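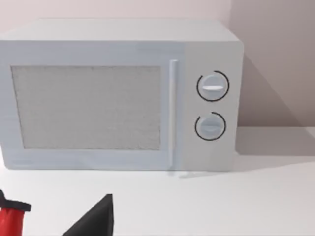 OPINIÓN | Educación y tecnología

Un club de robótica no es una fábrica de trofeos

Escribo esto deprisa, entre clase y clase, con el café a medias. Llevo semanas dándole vueltas y si no lo suelto ahora no lo suelto.

El club del instituto se apuntó este curso al reto Barneo. Tareas de cocina en simulador: abrir un microondas, girar un mando, cerrar un cajón. Nada de robots que se empujan en un ring. Nada de público gritando. Once alumnos, 4 ordenadores, una sala que compartimos con el coro.

Y la primera reacción en la reunión de familias fue la que me temía. ¿Y el robot? ¿Dónde está el robot? En la pantalla. ¿Pero no lo van a construir? Este año no. Caras largas.

Lo entiendo. De verdad. Un cacharro con ruedas se lleva a casa, se enseña a la abuela. Un brazo simulado delante de un electrodoméstico blanco luce poco. Pero hemos confundido lo que luce con lo que enseña, y llevamos años así.

Abrir una puerta es dificilísimo. Esto los alumnos lo descubren la primera tarde. Acercarse a un tirador vertical, cerrar la pinza, tirar siguiendo el arco de la bisagra y no en línea recta — ahí está toda la trigonometría que en mi clase les parecía un castigo. Quintanilla, el equipo de segundo, gastó 60 intentos en una sola puerta. Sesenta. Y en el cuaderno apuntaron por qué fallaba cada uno. Yo no he conseguido eso con un examen en mi vida.

En el formato de antes, el torneo Praltwood, el chasis lo montaba siempre el mismo. El que ya sabía. Los demás sujetaban tornillos y salían en la foto. Con el simulador cada cual rompe lo suyo y no cuesta dinero. Reinicias y a otra cosa.

Mavis Wojcik, que lleva el club de Windstead, me lo discute cada vez que hablamos. Dice que sin tocar hierro no hay robótica, que la simulación perdona demasiado: que el rozamiento, que los cables, que un motor que se calienta. Tiene parte de razón. El curso que viene me gustaría tener un brazo de verdad, aunque sea de segunda mano, y ver cómo se les cae todo lo que funcionaba en pantalla. Eso tambien es aprender. Pero ella tiene taller y presupuesto. Yo tengo la sala del coro hasta las seis.

Lo que no compro es el argumento del trofeo. Que si no competimos en lo grande no sale en el periódico, que si no sale en el periódico no hay matrícula. Pues que no salga. En noviembre una alumna de primero se pasó 40 minutos discutiendo con su compañero si el fallo estaba en el código o en el punto de agarre — sin que yo abriera la boca. No hay medalla para eso y deberia haberla.

Pido poco. Que el centro nos deje seguir otro curso con el mismo formato. Que se evaluen los cuadernos y no sólo la clasificación. Y que las familias vengan una tarde, se sienten y prueben a abrir la dichosa puerta.

Usamos cookies propias y de terceros para mejorar su experiencia. Aceptar | Configurar

© Todos los derechos reservados · Contacto · Volver arriba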